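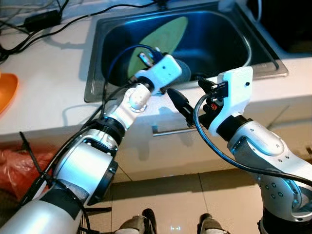

A stainless steel sink let into a white worktop. The steel is the easy part.

Sink cleaning tips: which ones are worth the bother?
April 26, 2019

I have a drawer full of cuttings promising a sparkling sink for pennies, and I've grown suspicious of most of them. Over the winter I tried the popular ones on our own sink in Tilbridge, where the water is hard enough to fur a kettle in 2 weeks.

Bicarb and vinegar. Everybody's favourite, and I can't see why. Mix them and you get a lot of fizz, then slightly salty water. Use the bicarb by itself as a mild scouring paste, rinse, and keep the vinegar for limescale round the taps. Lay a soaked cloth over the scale, leave it half an hour and wipe. Don't leave it overnight, whatever the magazine says, and never let it near bleach.

Baby oil for shine. It does shine, until somebody runs the tap. After that it holds every smear. I gave up on day 2.

Lemon halves. Pleasant smell, modest results, and a waste of a lemon.

Pralline steel cream. A neighbour swears by the 500 ml bottle. It worked no better for me than washing-up liquid and a soft cloth, rubbed along the grain of the steel, then dried with a tea towel. Drying is what makes the difference, and it's the step most tips leave out.
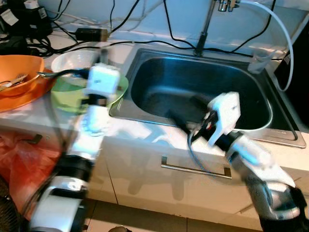

Washing up in the right order saves more scrubbing than any product I've tried. The old rule is glasses first, then cutlery, plates and greasy pans last, and I was ready to sneer at it, but the water does stay cleaner. Where I part company with the rule is cutlery. Left loose it scratches whatever lies under it, so I collect it beside the sink in a spare bowl, like the orange one with the fork in it, and stand the plates on the worktop until their turn comes.

Foil balls for stains. Please don't. Foil left marks on my draining board that are still there.

Boiling water down the plughole. Fine for metal pipes, perhaps. Plastic ones may not thank you, and hot tap water with a squirt of washing-up liquid shifts light grease well enough. Fat belongs in a jar in the bin.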